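Chapter 7
Collecting Demonstrations by Hand

This website uses cookies to remember your reading position. Accept | Manage settings

A controller that folds cloth can be written in two ways. The first is to model the fabric, plan a sequence of grasps, and execute them. The second is to record many folds made by people and fit a policy to the recordings. The class project that runs through Part 2 of this book, named Wubshet by the students who began it, takes the second route.

Chapter 6 treated the policy as given and asked how it maps observations to finger positions. This chapter goes back one step and considers the data. Three terms are used throughout. An episode is one continuous recording of one task, from first approach to final release. A station is the surface and the fixed surroundings at which episodes are recorded. An operator is the person holding the tool. The Wubshet set contains 400 episodes recorded by the student team under Hagos Ejigu, of which 135 were set aside for testing before any training was done.

Cloth was chosen as the subject for a technical reason. A rigid block has six degrees of freedom, and its pose can be written on one line. A garment has no such short description. Two starting states that a person would call the same may differ in every fold, and the policy must act sensibly in both.

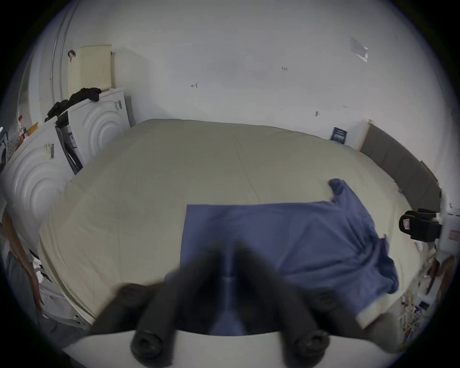
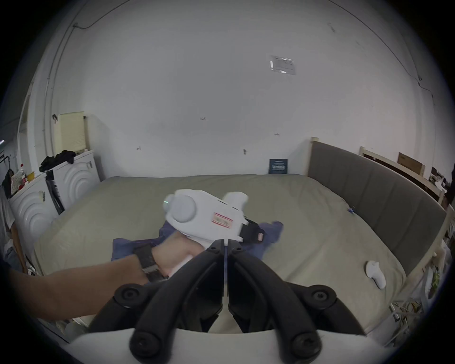

Wubshet station: blue cloth on a bed, with the two-finger hand-held gripper.

Stations in ordinary rooms differ from a laboratory bench in several respects that affect the data. The surface is soft, so the height at which the fingers meet it changes with the force applied. The background contains objects unrelated to the task, and a policy trained at a single station may come to depend on them. Lighting varies with the time of day. Section 7.2 describes how the team measured the effect of each factor, and Section 7.3 compares the results with those from Renport, an earlier project that used a bench only.

The operator is a further source of variation. Some operators approach a sleeve from the cuff, others from the shoulder seam. Both are valid, but a policy fitted to an even mixture of the two may average them and close its fingers on the space between. Section 7.4 gives a procedure for labeling grasp strategy before training.

Readers should have completed the calibration exercise in Chapter 6. The notation for finger width, w, and tool pose, T, is carried over without change.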